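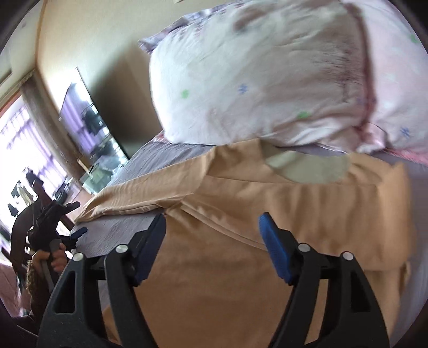
Page last changed: July

Stop choosing grippers by payload

Most comparisons of two-finger grippers still open with payload and closing force. I have written such comparisons myself. For anyone whose work is picking and folding household textiles, those two numbers are close to useless, and I would like to see them moved to the bottom of the table.

A blanket does not test the strength of a gripper. It tests the pad, the shape of the fingertip, and how evenly the linkage closes when the two sides meet different resistance. Of those, only the pad is usually mentioned on a data sheet, and then only by its colour or part number.

At Comum we logged 293 grasps on bedding with hand-held grippers, using two pad hardnesses on the same linkage. The softer pad dropped the fabric less often on fleece and more often on anything with a satin finish. Elmarie Mthembu, who ran the trial, had predicted the first result and bet against the second. On a smooth cover the soft pad deformed, spread its contact patch and let the cloth creep out. A harder pad with a pronounced rib held a much smaller pinch and kept it. Averaging the two materials into one score would have hidden this completely, and averaging is what most published tables do.

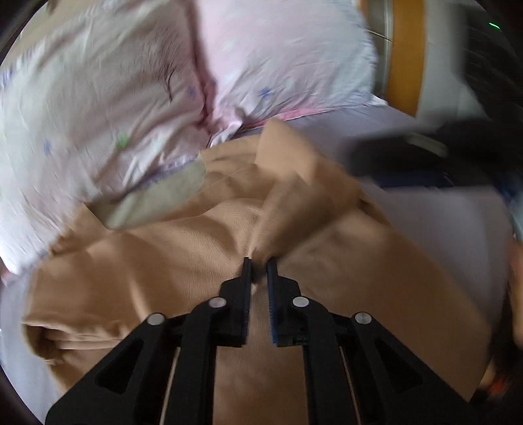
Fingertip width is the second neglected figure. A wide tip collects more fabric than the operator wants and often takes two layers where one was intended. Separating layers is most of the difficulty in folding, so a gripper that cannot pick up one layer on request should be marked down heavily, whatever it can lift. I would accept a drop in payload from 1,000 g to 900 g without a second thought in exchange for a narrower tip. A pillowcase will never need either.

Cameras deserve the same treatment. Resolution gets the headline, but a wide lens close to the fingers is judged by what it shows in the last few centimetres before contact. Motion blur at that distance costs more than missing pixels – the fold line is the one feature the controller needs, and it goes first.

The usual objection is that cloth trials do not repeat. The Nillby group makes this case often, and prefers rigid blocks. Blocks do repeat, but they rank grippers in an order that did not survive our first afternoon with bedding. Noisy trials on the right material can be fixed with more trials. We needed 69 grasps per pad before the ranking on fleece stopped changing, and that is a morning's work.

My request to suppliers is small. Publish pad hardness, tip width and the closing offset between fingers, and give results by fabric. Payload can stay, in the last column.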